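Small thread about tidying, because my drinks corner was a mess since February.

Before, every cup lived in a different place. One by the window, one behind the printer, one in my bag with the lid of another.

So I bought a wire basket at a shop near the Park for 8 dollars. I was looking at a nicer one for 70, but no.

Rule one: cups go in the basket, nothing else. No spoons, no tea bags, no keys (Dexter, I am talking to you).

Rule two: the metal cup goes in too, even if it is your favorite.
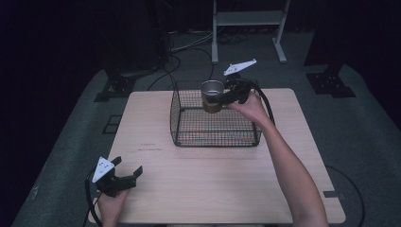
I like wire more than a closed box. Air goes through and you see at once what is inside.

Next I will do the shelf with the plates. If someone has an idea for lids, please write me.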